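Häufige Fragen zur Aufnahme von Demonstrationen, Standort Hestport

Für alle, die im Projekt Kendero Beispiele am Greifarm aufnehmen. Stand: Oktober.

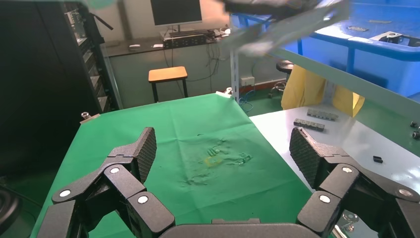 Was gilt als eine Episode?
Eine Episode ist ein vollständiger Durchgang einer Aufgabe, vom Start in der Grundstellung bis zur Rückkehr dorthin. Wird zwischendurch pausiert, zählt der Durchgang nicht und wird neu aufgenommen.

Wie viele Episoden brauchen wir?
Für den ersten Trainingsstand sind 3000 Episoden vorgesehen, verteilt auf 28 Aufgaben. Pro Schicht sind 40 gültige Episoden ein guter Wert. Wer darunter bleibt, muss das nicht begründen.

In welcher Stellung beginnt der Greifer?
Geöffnet, beide Finger weit auseinander, über dem Tisch mit dem grünen Tuch. Die Handgelenkkamera muss beide Fingerpolster sehen. Ist eines davon nicht im Bild, bitte vor der Aufnahme neu ausrichten.

Das Tuch hat Falten und Flecken. Muss ich es wechseln?
Nein. Kleine Unterschiede im Untergrund sind erwünscht. Gewechselt wird nur, wenn das Tuch klebt oder sich beim Greifen mitzieht. Danach die Klemmen wieder an die Tischecken setzen und kurz am Stoff ziehen.

Darf auf dem weißen Tisch daneben etwas liegen?
Ja, Teile dürfen dort liegen bleiben. Während einer Episode wird aber nichts verschoben. Dasselbe gilt für die blaue Werkbank dahinter.

Stört es, wenn ein anderer Roboterarm durchs Kamerabild fährt?
Nein, solange er den Arbeitsbereich nicht berührt. Solche Episoden werden normal gespeichert. Läuft dagegen ein Mensch durch den Hintergrund und ist das Gesicht erkennbar, wird die Episode gelöscht.

Was mache ich mit Fehlgriffen?
Einmal nachgreifen ist in Ordnung, die Episode wird dann mit »korrigiert« markiert. Fällt das Objekt vom Tisch, abbrechen und »fehlgeschlagen« wählen. Bitte nicht löschen, die Fehlversuche werden getrennt ausgewertet.

Wie schnell soll ich den Arm führen?
Gleichmäßig und so, dass der Griff auf der Aufnahme zu erkennen ist. Ruckartige Bewegungen filtert Fudent beim Hochladen heraus. Wenn mehr als 9 Episoden in Folge abgelehnt werden, liegt es meist an der Kalibrierung. In diesem Fall Kekeli Boateng Bescheid geben.

Muss ich jede Episode beschreiben?
Ein Satz genügt: was gegriffen und wo es abgelegt wurde. Der Satz kann deutsch oder englisch sein. Abkürzungen bitte vermeiden, auch wenn sie im Team üblich sind.

Wer prüft die Aufnahmen?
Anca Ghiță sieht eine Stichprobe aus jeder Schicht durch. Rückmeldungen stehen am nächsten Morgen ab 8 Uhr in Quinlan unter dem jeweiligen Kürzel.

Kann ich eine bereits hochgeladene Episode zurückziehen?
Ja, bis zum Ende der eigenen Schicht über »Zurückziehen«. Später geht es nur noch über Erasto Lema, der dafür die Episodennummer und die Aufgabe braucht.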